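Zeladia Opens Second Site for Tabletop Demonstration Recording

FLIRKVILLE, September - Zeladia has begun recording two-armed handling demonstrations at its Flirkville site. The recordings will train a control model under development with Estex. The first release will hold 2000 episodes covering 610 object layouts, with bottles, cups and foam shapes among the items handled.
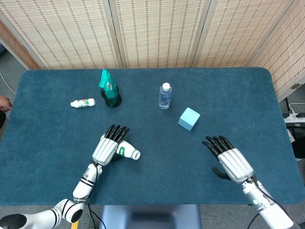
How is an episode accepted into the set?
A reviewer replays it against the joint log and checks that the task label matches the motion. Episodes with gaps in the log are recorded again.

"We vary the layout before we vary the task," said Rostyslav Zinchenko, head of data at Zeladia. "The model needs the same grasp from many starting points."

To date 395 episodes have passed review. A separate group of 100 is held back for testing - none of these will be used in training.

Press contact: Loïc Gautier, Zeladia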